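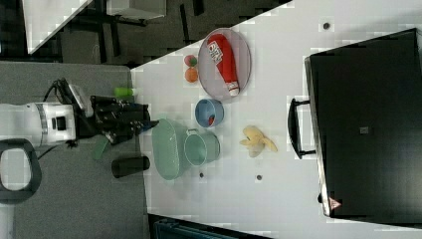

Issue 5, page 2

Tenants who move into the flats at Irncombe are handed an inventory, and Concetta Monti has spent much of her working life arguing that most of the inventories she reads are badly written. She trained as a land surveyor and now writes check-in and check-out reports for furnished lettings. We met in her office in March, with a draft report for a two-bedroom flat open on the desk.

The draft ran to 1191 lines. Monti considers that too long.

"Length comes from repetition," she said. "If you write 'good condition' against every teaspoon, you've used a line and recorded nothing. I want the condition line kept for things that have a condition. A teaspoon is present or it's missing."

Her method divides a dwelling into fixed surfaces, fitted items and movable items. Fixed surfaces are walls, floors, ceilings and worktops. Fitted items are anything that needs a tool to remove. Movable items are everything else, and in her experience they take up most of the paper and very little of the money in dispute.

"Deductions are argued over carpets, worktops and cleaning," she said. "I've read 2274 check-out reports and I could tell you where the argument will be before I turn the first page. It's the hob surround, the bath sealant and the carpet by the bedroom door."

She records marks on a fixed surface by measurement from two reference edges, in millimetres, always with the nearer wall first. A scratch on a worktop is given a start point, an end point and a depth class. There are three depth classes: visible only in raking light, visible in ordinary light, and catching a fingernail. She does not use the words "slight" or "minor".

"Slight compared with what? Two clerks will disagree about slight. They won't disagree about whether a fingernail catches."

The fingernail test has its critics. Évan Courtois, who adjudicates deposit disputes for a lettings association and joined us for part of the afternoon, finds it useful on laminate and lacquer but unreliable on oiled timber, where the grain itself will catch. Monti accepts the point and now adds the surface finish to the entry.

Courtois was more concerned with dates. A report signed nine days after the keys are handed over is weak evidence, he said, whatever it contains. "The tenant has lived there for nine days. I can't separate what was there from what arrived. I'd take a poor report made on the morning of the move over a fine one made the following week."

Monti's own rule is that the report is made before the keys change hands and sent the same day, with seven days allowed for the tenant's comments. Comments are attached in full and not edited. She has seen agents tidy the spelling of a tenant's note and in doing so change its meaning, once turning "wasn't cleaned" into "was cleaned".

On software she is lukewarm. The office uses a package called Detum, which fills in room headings and carries entries forward from the previous tenancy. Carrying forward saves an hour on an average flat. It also preserves mistakes. One flat had a brown hall carpet on record through three tenancies after the carpet had been replaced with grey vinyl.

"The clerk walks in, sees the heading is filled, and presses the key for no change," she said. "I've switched it off for floors. It's still on for light fittings."

I asked how she treats fair wear and tear, the phrase on which most disputes finally rest. She does not record it at all. A report should state what is present at each end of the tenancy, and the allowance for age is a separate calculation made by somebody else. For that calculation Courtois starts with the age of the item, its expected life and the number of occupants. A carpet expected to last ten years, marked beyond use in its eighth, leaves two tenths of its original cost to argue about — before any allowance for the quality of the fitting.

"Landlords ask for the price of a new one," Courtois said. "They had eight years out of the old one. I have to leave those eight years in the sum."

Cleaning is handled differently, as it has no expected life. Monti uses a four-step scale running from professionally cleaned down to soiled, and each step is defined by named places: the oven door seal, the extractor filter, the top of the door frames, the channel of the shower screen. If the named places have not been inspected, the step cannot be awarded. Limescale is entered under its own heading, with the hardness of the local water noted beside it.

She is revising the scale at present. The step between domestically clean and soiled covers too much ground, and she intends to split it once she has settled where a greasy extractor filter belongs.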